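Setting a Table for a Kids' Spelling Lunch

Cover the table first. Pull the cover toward you from both long sides and smooth it out from the middle. Small creases near the edges will do no harm. For a table 36 inches wide, cut the cover at 38.

Put the plates down next, then the foam letters. Keep the letters off the plates until the food is gone - they pick up grease fast.

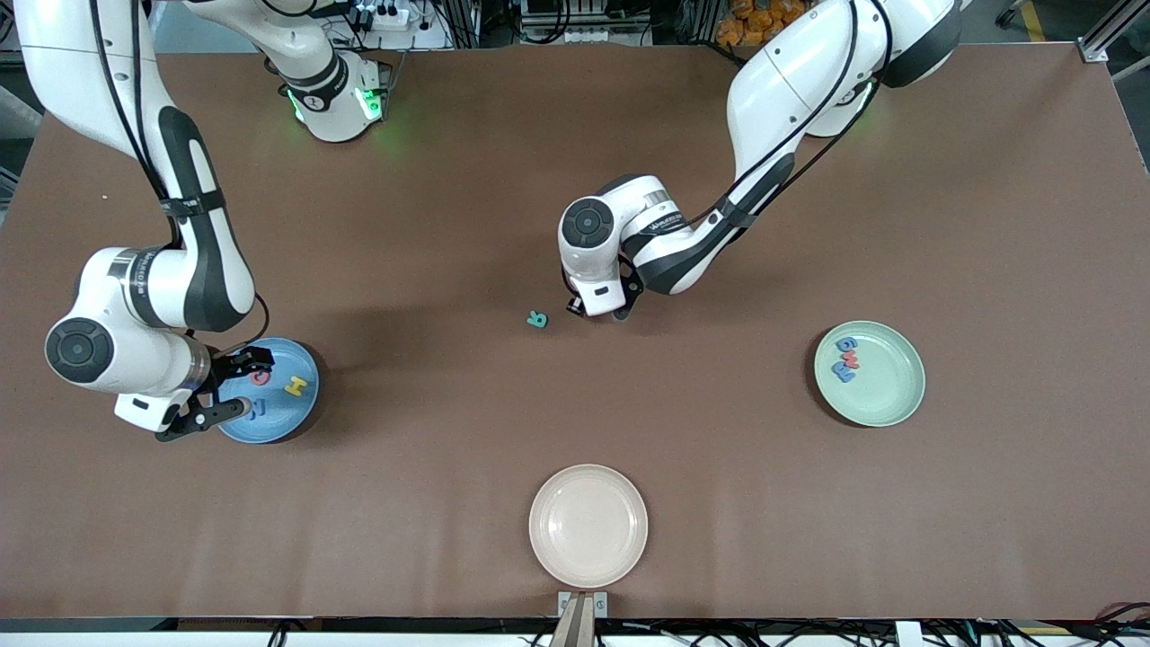

Round pastel plates and foam letters on a reddish-brown cover.

Give each child a short word to start with. After 2 rounds, let them pick their own. Wash the letters in warm water with a drop of dish soap and dry them flat on a towel.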